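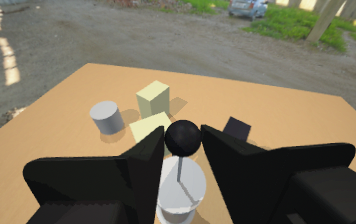

Kalevi Heinonen would like to see it done on a real table before he gets excited. He said so twice in the comments under the latest Drarkar update, and he has a point.

Drarkar is the home-built gripper arm that has been taking shape at the Hemard shared workshop, one bench over from the laser cutter. The update, posted 3/15/20, says the arm's control software can now pick out a block by shape and line up a two-finger gripper over it. So far all of that has happened in simulation, with cylinders and cubes on a plain tan tabletop. The builders say they ran 1,910 simulated grasps and will publish the log "once it's cleaned up." They did not say how many of those grasps held.

That would be a useful number to have. A cube in a simulator weighs what you tell it to weigh and never has a greasy side. Anyone who has tried to get a hobby servo to close on a child's block twice in the same spot knows how much of the work is still ahead.

The hardware is further back than the update makes it sound. The base is bolted down and the first two joints move. The wrist is waiting on a replacement bearing, and the real fingers have been printed but not fitted. Parts have cost $276 to date, paid out of pocket, against a target of $200 for the whole arm. The cost page still shows the old figure.

There's also the question of Selar, the planning code the group wrote for it. The earlier version ran on an ordinary laptop. The new one takes eight hours to retrain on a borrowed desktop every time the gripper shape changes, and the gripper shape has changed a lot this winter. A commenter going by Karakaya asked if a plain hand-written routine wouldn't do the same job for blocks. The reply was that blocks are only the start – mugs and tools come later. The same was said of the group's last arm, which ended up holding a desk lamp.

To be fair, the simulation files are free to download and they do open without trouble, a step up from the last release. The shape-sorting part is tidy work and could be handy to other home builders even if the arm never moves.

The group says a first test on the bench is planned before the end of March. Heinonen asked for it to be filmed in one take, with no cuts. He had not had an answer at the time of writing.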